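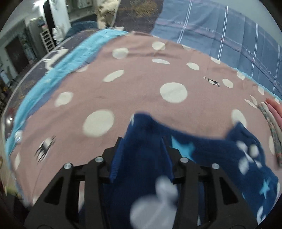
August 2021

Bedding bench, Primby workroom. Fleece throws and the cot set.

Carried on with the fleece from the last delivery. The bed is made up in the pink polka-dot sheet for now because that is the one we have finished, and I want to see the throws lying on something soft instead of on the cutting table. On the table everything looks flat and well behaved. On a mattress you find out where the weight sits.

Navy star fleece first. It folds badly along the short side. The cloth wants to go back on itself about a hand's width in from the edge, and if you let it, you get a double ridge that shows through whatever goes on top. I folded the throw in half the long way, then in half again, then in thirds. The first two folds are fine. The thirds are where it springs. Tried it the other way, thirds first and then halves, and the stack is lower but the corners drift. Prefer the second way. Corners can be tucked, a ridge can't.

Did the same with the plain gray fleece from Stemus. Thinner, stays where it is put, pills if you look at it. Not recommending it for the cot set. Might do for the pet blankets if Noemi still wants to make those.

Noemi Pagano came by before lunch and asked why we don't roll them. I had tried rolling in the spring and wrote it up badly, so for the record: rolled throws stack well on the open shelf and terribly in the boxes. They also take a curl along the outer edge that stays for a day or more after unrolling. She thinks customers don't mind the curl. I think they do if they have paid for a flat hem. Left it there.

Binding

Multicolor speckled strip, the green, gray and pink one. This is the print Noemi picked to go with the sheet and I was doubtful on paper. Beside the dusty pink it is better than I expected. The pink in the print isn't the same pink as the sheet, it is cooler, but the specks are small and from standing height it reads as one soft color. Next to the navy it looks a bit washed out. I would keep it for the sheet and the pillowcase and put something plainer on the throw.

Pressed the strip folded, wrong sides together, medium iron, no steam. Then once with steam on an offcut. Steam makes the fold sharper but the offcut came out visibly shorter. I didn't measure before so there is no number to give, which is annoying. Do it again with a marked piece.

Order of work that went best today:

Wash the strip fabric before cutting. I skipped this on the first length and regretted it.
Cut on the straight for the sheet, on the bias for the throw corners.
Fold and press, then leave it lying flat until it is cold.
Clip to the edge, don't pin. Pins get lost in the fleece.
Sew with the fleece underneath and the strip on top, walking foot on.
Turn, fold over, clip again, sew from the right side.

The walking foot matters more than anything else in that list. With the regular foot the strip ran ahead of the fleece and I had a pucker every few inches along one whole side. Unpicked it. Unpicking dark thread from navy fleece under the workroom lights took longer than sewing it, and there are now some thin spots where I caught the pile. That throw is a sample from here on. Tag is in the corner, please don't put it with the good ones.

Stitch length: went up one step from what we use on the cotton. Short stitches sink into the fleece and can't be seen, which sounds nice until one has to come out.

Thread. We are at the end of the navy. There is a cone of something close to it on the rack with no label, a shade greener. I used it in the bobbin for the last two sides and can't see it from the front. Don't use it on top. New cones are on the Lumbao order, which also has the elastic.

The sheet

Fitted sheet, second version. Corners are deeper than on the first one and it goes on the mattress without lifting the far end. The first version would go on if you did the corners diagonally, but then the last corner needed two people. This one I can do alone.

Elastic only at the corners this time, not all the way around. Saves elastic and the sides hang straighter. The open question is whether the long sides work loose when somebody sleeps on it. Sitting on the edge and getting up again, I could pull a little slack into the middle. Not much. It needs nights, and I can't do nights here. Noemi will take one home.

The dots are different sizes, which hides small mistakes in the pattern placement very well. At the corner seams some dots get cut and meet a piece of another dot on the other side. On a regular grid this would look terrible. On this print you have to go looking. I did go looking and there is one corner, the one by the wall, where two halves almost make a whole dot but with a step in it. My eye goes to it every time now. Turned the sheet around so it is at the foot.

Print direction: none as far as I can tell. I checked on the roll and again on the bed. So panels can be turned to save cloth, and the layout sheet pinned over the table is wrong where it says one way only. I crossed that out in pencil. If anyone knows of a reason it was there, write it back in.

Length on the roll was marked 50 yards when it came in. There was no tally kept for the first cuts, so we don't know what is left without unrolling it. Started a tally card and tied it to the core. Write on it every time, even for a pillowcase.

Fleece and lint

The navy sheds onto the sheet. Mostly near the cut edges, before binding. It is fine dark fluff and on the dusty pink it is easy to see, on the cream dots even easier. Sticky roller gets most of it. What worked better was shaking the throw outside before it came anywhere near the bed, and then brushing the cut edge with the clothes brush. Bound edges shed much less, going by what I picked up afterward.

So from now on: raw navy edges stay on the table side of the room. Only bound pieces go on the bed. I know I broke this today.

Washed one star offcut and one plain offcut with a square of the pink sheeting, cold, small load. Hung them up over the sink. Result tomorrow. I am mostly interested in whether the navy marks the pink. The supplier card says it won't. The Firkodton card said the same about the red flannel, and we all remember the towels.

Star placement

The stars on the navy are light blue and not all one size, and there are white round spots as well. I had planned to center a large star on every front panel for the cushion version. Laid the cardboard window over the cloth and moved it about. It can be done, but the waste is bad. Between one good star and the next there is a lot of cloth that is too narrow for another cushion and too wide to throw out. Options are to give up on centering, or cut the backs and the ties out of the in-between pieces. I cut one set the second way to see. The backs are fine. The ties are too thick in fleece, they make a lump when knotted. Ties in the speckled cotton instead, maybe. That would also use up the short lengths of binding.

If we go ahead with cushions, the Lumbao price breaks at 1,000 pieces on the inner pads, and we are nowhere near that, so count on the small-order price when working anything out. Noemi has the sheet with the costs.

Fold for the finished set

Wanted one fold that works for the throw, the sheet and the pillowcase together, tied with a strip of the binding fabric. Tried it on the bed because there is room to spread out.

Sheet folded small and square, elastic corners nested into each other. Pillowcase in half, laid on that. Throw folded the long way and wrapped around both, ends underneath. Strip around the middle, tied on top.

Problem one: the strip slides on the fleece. It holds if tied tight but then it dents the throw and the dent stays a while.
Problem two: the nested corners make the sheet thicker on one side, so the bundle leans.
Problem three: with the throw outside you can't see the sheet, and the sheet is the part people like.

Turned it inside out, so to speak. Throw in the middle, sheet wrapped around it, strip around that. The cotton grips the strip and doesn't dent. A band of navy shows at each end. It is a better looking bundle, and it stands up. The sheet creases more, but it is a sheet.

I would go with this. Made up one and left it on the shelf by the door for people to pick up and handle. Please handle it. If it falls apart when you lift it by the strip I want to know which end went first.

Left to do

Marked piece for the steam test.
Offcuts off the line and next to each other in daylight.
Bind the last navy throw once the thread is in.
Ask Stemus if they have a heavier gray.
One tie in speckled cotton, full length, knotted and pulled.
New layout sheet for the dotted fabric without the one way note.
Small scissors are missing from the bed side again. The orange ones are for paper.

Iron is off at the wall. Clips are back in the tin, apart from the ones still on the sample.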